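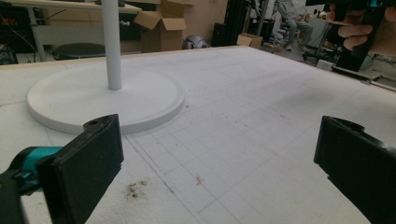 Week 3: The Made-for-TV Thriller

Deming Jia
February 2020

Read the first 10 pages of the Dumitrescu script before class. We will watch the opening of "Vavotcombe" and stop at each act break.

A TV thriller is written around its commercials. Each act ends on a question, and the next one opens a little later in the story. Mark where this happens in your copy.

Terms: cold open, act out, red herring, B story.

Response paper: one page on how the sister is introduced. The paper counts for 10 points out of 100. Leave it in the box outside room 603.

3 comments
12 shares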